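Stinus Court Residents' Association
Minutes of the general meeting, May 17, 2025
Held in the ground floor common room. Meeting opened once there was a quorum, after a wait.

Minutes of the previous meeting were approved with one correction: the gate was "looked at," and the word "repaired" is to be struck.

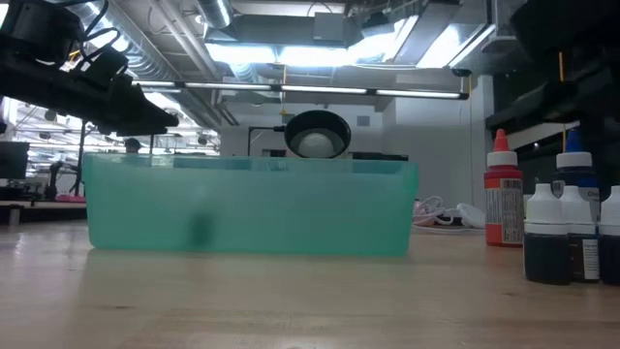
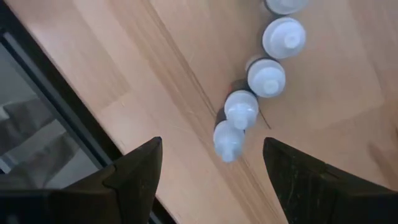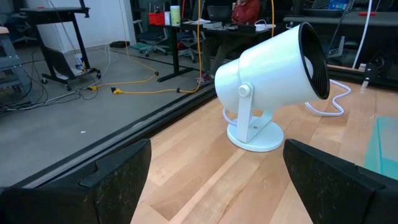

1. Laundry room ventilation

Fekano has quoted 4000 dollars to replace the extractor and line the duct. The chair read the quote aloud. It promises "noticeably fresher air," and several members asked who would be doing the noticing. There is no figure in it for airflow, before or after. A resident from the second floor said the present extractor was also sold to us as the last one we would ever need.

Brolter quoted 2000 dollars for the extractor alone and says the duct is fine. Brolter has not been inside the duct. It was pointed out that Fekano hasn't either.

Agreed: no money to be spent until one of them opens the access panel and puts the findings in writing. Secretary to write to both.

2. Water bills

The Jiang meters went in last August on the promise that they would pay for themselves within the year. The shared bill is down 580 dollars over the period. The chair called this encouraging. Others noted that 3 apartments stood empty for much of that time and asked if the meters were being given credit for people not living here. No answer was available. The Jiang report compares our use with "a typical building," which it does not identify.

Agreed: ask for the monthly readings by apartment, without the charts.

3. Front door keypad

A proposal to move to a phone app was heard. The supplier's brochure says the app works "even when the internet is down." It does not say how. Members without smartphones asked what they would carry, and were told a card - the same card we have now.

Proposal not carried. To be brought back if someone can show it working on a door.

4. Bike storage

Deferred again. The tags put on unclaimed bikes have mostly been removed, along with one of the bikes.

5. Any other business

A request for a larger notice board was declined, as the current one still carries the pool rules and we have no pool. Secretary will take them down.

Date of next meeting to be posted by the mailboxes.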